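Lecture 9: Setting up the board and the first moves

We use cookies to remember your settings. Accept | Read more

Before the lesson starts, please check your board. The corner square at the right hand of each player must be a light one. The big pieces go on the rank nearest to you, and the pawns go on the rank in front of them. The queen stands on a square of her own color.

A pawn moves forward one square, but from its starting place it may also move two. It takes on the diagonal only. In your notebook, write each move at once, also when you think it is a bad one.

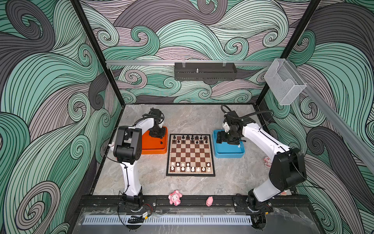 Notes by Naveen Tripathi | Vondside Chess Course | November 8, 2011

A couple of the black pawns have gone forward, and the middle of the board is still open. For homework, set up this kind of position and find two plans for White.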